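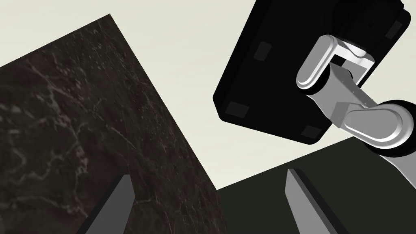 Dark marble block with pale veining (computer rendering)

How to Book Group Seats for a Musical at the Calteo Theatre

Groups of 13 or more qualify for the group rate at all evening performances except opening nights. Requests for the March run of Nurkia are accepted from 2021-01-15.

Step 1. Choose a performance
Consult the season calendar and note a first and second choice of date. Where a role is shared between two performers, the cast list for each date is posted 31 days in advance and may change without notice.

Step 2. Submit the request form
State the number of seats, the preferred level and any access needs. Wheelchair spaces are located in the stalls only - please request them on the form, as they cannot be added at the door.

Step 3. Confirm and pay
The box office will send a written offer. Seats are held for seven days. Groups paying by invoice should enter the booking number in the reference field.

Step 4. Collect the tickets
Tickets are issued to the group leader in one envelope at the Illilstead Street entrance. Late arrivals are seated at the first suitable break in the score.

Schools wishing to reserve more than 400 seats should contact the box office before completing the form.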